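Slotted basket

From the Stondamlow Household Encyclopedia, section Storage and Sorting

A slotted basket is a small, open-topped plastic container with rows of narrow openings in its walls, used for sorting and holding loose household goods. It goes by many other names, among them bin basket, caddy tray and (in school supply lists) pencil basket. Few objects in the home are so cheap, so cheerful and so endlessly useful, and few have been written about so little!
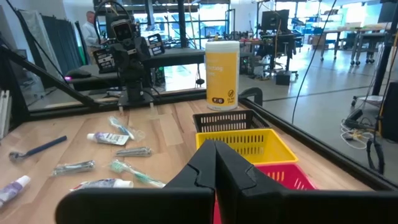 Page last changed in March. Section editor: Storage and Sorting desk.

Design

The typical slotted basket is rectangular, with walls that lean outward slightly so that empty ones nest together. The openings may be rectangular or oblong and usually run in rows along the sides, the rim or both. They save plastic, let air move around the contents and give the fingers something to catch hold of. A slotted wall also shows a little of what is inside, a real kindness when the basket lives on a high shelf.

Color is the other great feature. Makers sell the baskets in mixed sets, with red, yellow, blue, green and black among the common choices, and households quickly give the colors meanings of their own. One family puts dental things in yellow and nail things in red; the family next door does the opposite and would be lost with any other system.

History

Open plastic baskets followed wire and woven ones into the kitchen and only later reached the bathroom. The Drevard pattern, a shallow basket with a double row of slots, is often treated by collectors as the model for the modern form. Its first catalog run was a modest 642 pieces. Hendriks brought out a deeper version with a stiffened rim, and by its third season was turning out nearly 2,000 a week. The Torura line added matching colors across several sizes, and that idea (so obvious now) did more than any other to move the basket out of the cupboard and onto the open shelf.

Use with personal-care items

Small toiletries are where the slotted basket shines. Razors, toothbrushes, toothpaste tubes, tweezers and nail clippers are all awkward shapes, long or slippery or tiny, and in a drawer they slide to the back and stay there. Set out on a table with a row of baskets, the same things can be sorted in a few minutes.
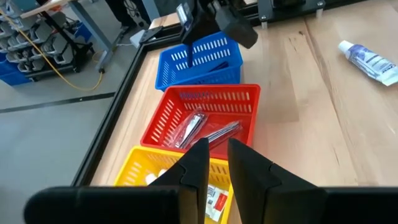
Sorting by task works better for most people than sorting by size. Everything for teeth goes together, everything for nails goes together, and shaving gear gets a basket to itself if there is room. Items still sealed in their packaging can go in as they are, standing up along the wall or laid at a slant, and they stay clean until somebody needs them. Travel packets and spare caps do well in the basket nearest the front, where they can be picked out without digging.

A loose razor should be stored with its head covered or pointing down. Tweezers and files that have been unwrapped are better in a cup or sleeve inside the basket, as a thin tip can slip through a slot.

Arrangement

Baskets are most often lined up end to end or side by side with the long walls touching. The end-to-end row suits a narrow shelf or the back of a counter; side by side is better in a deep cabinet. The Stondamlow reader survey drew 1,360 replies on the subject, and 479 of them favored a single row in which every basket is a different color. It does look wonderful.

Cleaning

The slots gather dust, toothpaste and soap film. Warm water, dish soap and an old toothbrush will clear them, and a disinfecting wipe is handy for the rim and outer walls between washes. Let the basket dry upside down. Dishwashers are a gamble with thinner plastics, which can warp on the lower rack and never nest properly again.

See also

Drawer divider
Shower caddy
Nesting containers
Wire basket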